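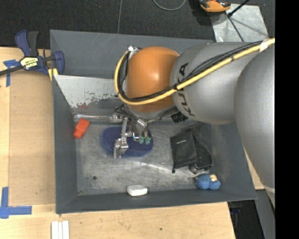 1 min read

Hello, I'm Kaja Urbonaitė, and this is Rustwood! We sell used storage bins and workshop trays, mostly grey, mostly metal, and I have a real soft spot for a scratched floor (a bin with a few marks on it has earned them, I reckon). I started out in my uncle's yard with 23 bins and a borrowed van, and last year we found new homes for 1,109 of them.

Knut Hinrichs does the deliveries and Piret Sepp answers the phone, usually with her mouth full. We don't sand out the wear or paint over it – you get a good hose down, a check of the rims and a fair price. Pop in any Thursday, the kettle's on from ten and you can park round the back by the blue gate.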